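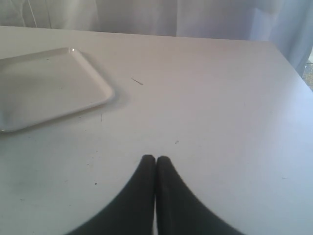
Wrist camera view from the Rikwood test station: closed gripper fingers and an empty tray on a white table.

**Wrist-camera method cuts failed placements on plain white surfaces, Grillham team reports**

GRILLHAM, September – Researchers at the Desjardins Robotics Laboratory have published results for Sirach, a training method that helps robot arms place objects when the tray and the table are nearly the same color.

White trays on white tables are common in clinics and packing rooms. They give a camera few strong edges to work with, and arms often release an item on the rim or beside the tray.

Sirach uses only the camera on the robot's wrist. During training, the system learns to find a tray from its rim and the shadow it casts, including when part of the tray is out of view. It also learns to ignore specks, fibers and smudges on the table.

The model was trained on 1,199 recorded placements. In 257 test runs across 3 lighting setups, failed placements fell by 40 percent compared with the lab's earlier method.

"The rim is a thin line and the shadow is faint, but together they are enough to locate the tray," said Natalia Valdovinos, who led the study. "We still see errors under very even overhead light, and that is the next thing we will work on."

Tests with clear plastic trays are planned at Rikwood. The training code and test recordings are available from the laboratory on request.

**Media contact:** Press Office, Desjardins Robotics Laboratory, Grillham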